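Selling a Product by Its Slogan: How Four Ad Campaigns Changed a Brand Name
Marketing and Communication, final project report

Our group looked at how a small company picks a name and a slogan, and whether people remember either one. We worked with material from Sonditz, a maker of desk lamps based in Drurnstead.

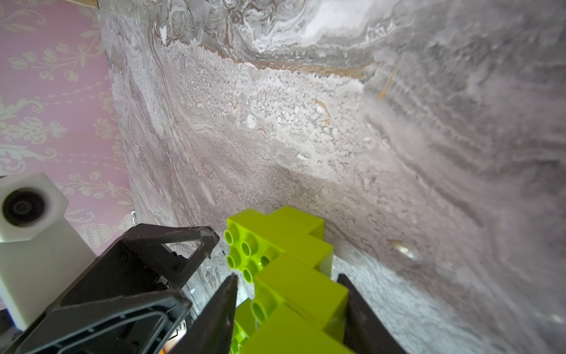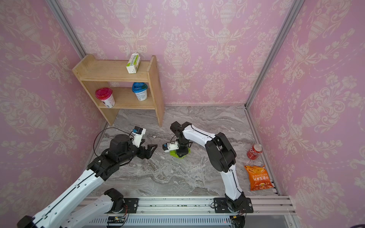
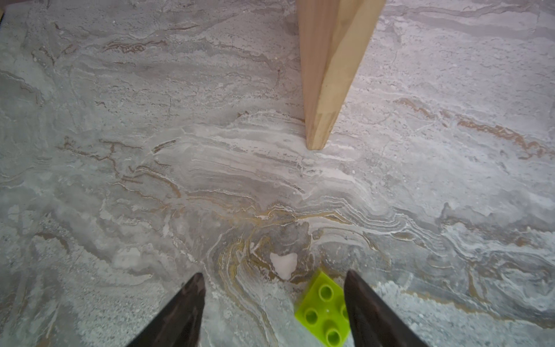
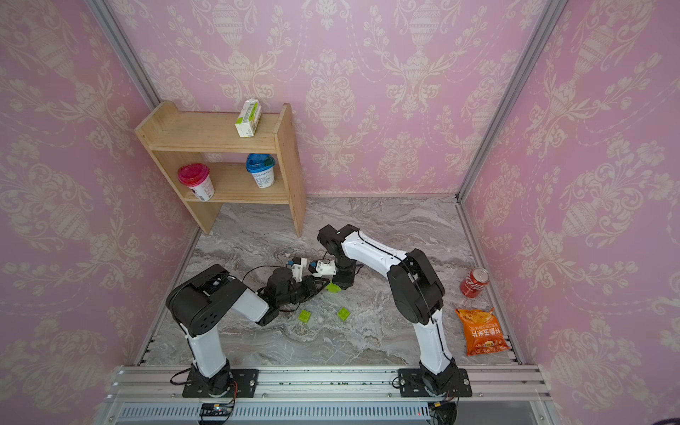 Sonditz first sold its lamps under the name Gratitz. The name was dropped after one season when store owners kept spelling it wrong on order forms. The agency Ekpo then wrote four slogans for the new name, and each ran as a print ad in the same local paper with a run of 4000 copies.

We made a survey with 216 students. Each person read one of the four ads for a minute and answered questions a week later. Of the 216, only 66 could write down the slogan they had read. More of them remembered the company name, even if they spelled it wrong.

The shortest slogan, "Light where you sit," did best. The longest one did worst, and several students mixed it up with an ad for a bank.

Our main problem was the sample. We had planned to include 200 adults from outside the school, but the forms went out in November and too few came back to use. The results therefore only cover students, who may not buy many desk lamps.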